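Print this page
E-mail this page

Trash Sorting with a Humanoid Robot: Report on the Grip Fault

Suleiman Bako
Drengate Robotics Lab, student project, October

1. What the project was

Our group had to get a humanoid robot to clear light trash from an office corner. That meant handling plastic bags and bottles at floor level, near a mesh wastebasket and a step-on bin. I was responsible for the hands. The rest of the group worked on walking and on the arm paths, and those parts are covered in the Tonley report.

We picked the corner because it is tight. There is an armchair against the wall and a round table close by, so the arms have to move without hitting furniture. Most of our early trouble was expected to come from the table. The left hand was given the bag jobs because it had more open floor on its side.

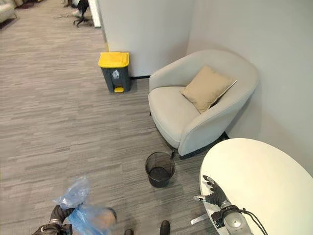
2. The fault

The fault was in the release. The hand would close on a thin plastic bag as told, but when the open command came the fingers sometimes stayed shut. The control screen still said "open." We ran 60 grip and release cycles over the project, and the hand failed to release on 9 of them. All of the failures were with bags. None were with a bare bottle.

This was a safety matter as well as a nuisance. On 2 of the failed cycles the arm went on to its next move with the bag still held, and I had to press the stop button. Nobody was hurt and nothing was damaged, but the rule after that was one person on the stop button at all times and everyone else behind the tape.

3. Looking for the cause

I first thought the bag was catching in the finger joints. We checked after each failure and found plastic in a joint only once. Next we looked at the cables at the forearms, which hang in a loop. A loop that swings wide could pull on its connector when the arm reaches down low. We ran the right arm on a bottle in a bag to compare the two sides.
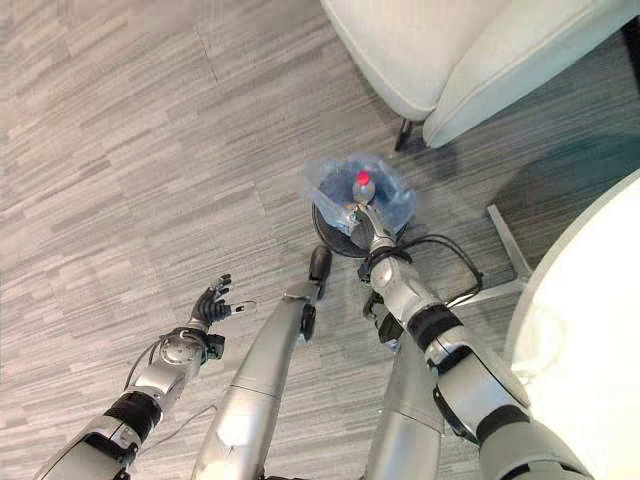
Student Project Reports, Issue 18

The right side let go every time. That pointed to the left hand itself. Babalola, our supervisor, suggested logging the finger positions along with the commands. The log showed that the open command was being sent before the close had finished, and the hand controller dropped it. A bag is so soft that the fingers keep closing for longer than they do on a bottle. The left hand was also running an older Trinby settings file with a shorter wait time.

4. Fix and result

I copied the newer settings to the left hand and added a check, so the arm cannot start its next move until the finger positions match the command. We did not have time to repeat the full set of cycles. The short run we did had no failures, but it is too small to prove much.

5. What I would change

The position log should have been on from the start. I would also compare the settings files for both hands before the first test.

Print this page | E-mail this page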